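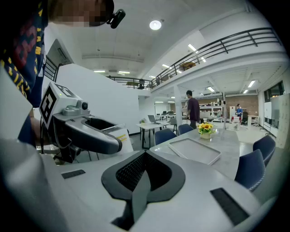
Gallery: Jollden hand-held grippers, marker offset fault
Updated Wed 21 May

Jollden records two-handed table tasks with a pair of Druton hand-held grippers. An operator holds one in each hand, and the position of each tool is worked out afterward in Baptiste from the tool's own camera and from the marker cube when the other tool can see it. In the April batch the two estimates stopped agreeing. The gap was small at the start of a session and grew with handling. Replay on the arms closed the jaws short of the object, and one replay drove a fingertip into the tabletop hard enough to trip the force limit. No one was inside the fence.

The cause was mechanical. The cube mount on the left tool had worked loose and could turn by a few degrees under light finger pressure. Baptiste treats the cube as fixed to the body, so every turn of the mount was read as a turn of the wrist. The software raised no error. Its residual check compares one frame with the next, and a slow drift passes.

Batch totals
Recorded: 2,269 episodes
Withdrawn: 241
Kept: 2,028
Contract minimum: 2,000

The withdrawn episodes all come from the left tool after its last jaw change. They will not be corrected in software, as the angle of the mount at any given moment is unknown.

Butik site, tool to tool
Seen from one gripper at close range, the other shows two faces of its marker cube, with the small camera on a gray bracket beside it and the dark gray jaws below. The jaws have black rubbery inner surfaces. The operator also wears a small head-mounted camera.

Changes now in force
Mount screws are set with thread lock and marked with a paint line across the head and the body. A broken line takes the tool out of use.
The cube is pressed by hand on two sides before each session. Any movement is logged and the session does not start.
Baptiste compares the cube estimate with the camera estimate over the whole episode and stops the import if they separate.
First replay of any new batch runs at reduced speed with the jaws above table height.

Still open: the right tool has the same mount and has not shown the fault. It is being refitted anyway.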